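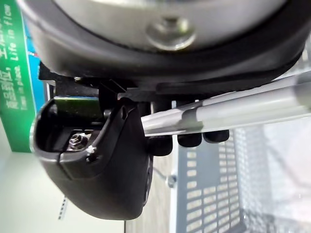

TRIKSIDE WORKSHOP TO SHOW ITS SHARED ROBOT ARM, WITH RESERVATIONS

BRERKHOLM, Monday – Trikside, the members' workshop on the Britia side of Brerkholm, will open its doors in April to show a robot arm its members have been fitting out in their spare evenings. Visitors are asked to keep their expectations modest.

The arm was bought second-hand. The gripper below its wrist is the members' own work: a black plastic housing on a bracket, with rounded pads at the business end. Holding the plastic together is ordinary hardware, including a hex nut seated in a pocket in the shell, so that a member with a spanner can take it apart again. Members have taken it apart a good many times.

Trikside has spent almost $400 on parts for the gripper. That figure leaves out the arm, the electricity and the labour, and the workshop would caution anyone against repeating it as the price of a robot. Home automation projects are often announced with a parts bill and a short video. The parts bill is the easy bit, and the video usually shows the good run.

To get some idea of where the build stands, members set it one dull job over nine evenings: pick up a short length of dowel, move it across the bench, put it down. They logged 227 attempts. The log has gaps, and two members disagreed about what counted as a drop, so Trikside is not publishing a success rate. The raw sheets will be on the bench in April for anyone who wants to argue about them.

The group has also dropped an earlier claim, made in its own newsletter, that the arm would "free up members' time." So far it has used up a great deal of it. A person can still sort the screw bins faster, and can be told to stop by shouting.

Work continues on the pads, which have been remade more than once, and on cable routing, which everyone agrees is poor. The Hegedűs control board, named after the street where the old workshop stood, is in its second version. It has fewer faults than the first. Drawings will be handed out on the day, marked as drafts, and should be treated that way.

Demonstrations will run through the afternoon at the members' discretion. If the arm is misbehaving it will stay switched off and visitors can look at the gripper instead. Children are welcome behind the line on the floor. Entry is free and there is a tin for donations, which go to the tool fund and will not be spent on the robot.

Trikside takes new members all year. No interest in robots is required, and several current members have none.

Enquiries: at the Trikside front counter, Britia entrance, Brerkholm, during open hours.

– ENDS –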